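Home Stories Poems Archive Submit

The Skodbridge Ledger

September 14, 2018

Emiko Shibata took the 71 bus to the end of the line and walked the rest of the way to her father's shop. The sign still said Quiroga, the name of the man he had bought it from. She let herself in at the side.

The buyer wanted the books by noon. Her father had kept them on the old computer in back, and before that in green ledgers, one for every year. She started with the ledgers because they were on top.

Most of it was what she expected. Rope, lamp oil, paint. But on the first of every month, back to a May before she was born, he had written the same line: L.K., 60. It was never explained and never late.

She called the only L.K. she knew. Laimutė Ķēniņš had taught her piano in the flat on Ditier Street until she was twelve.

"He paid me for your lessons," Laimutė said.

"I stopped when I was twelve."

"Yes."

"And this starts before I was born."
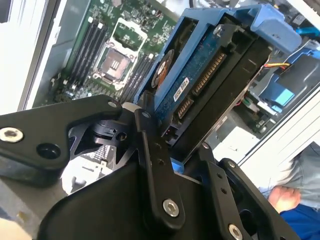
There was a long quiet on the line — a kettle, maybe, then a cup being put down.

"Your mother lived with me the winter she left him," Laimutė said. "He paid her rent. After she went home he kept on, and I let him. I needed it."

Emiko turned to the last page. The line was there, in shakier writing. She took a pen, wrote the new month under it, and put down L.K., 60.

Then she called the buyer and said the books would be late.

Comments

nurken448: The "Yes." got me. I read it twice.

Dora P.: Did the mother know he kept paying? I'd like a second part.

More short fiction
The Ferry Clerk
Salt for the Road
A Room on Ditier Street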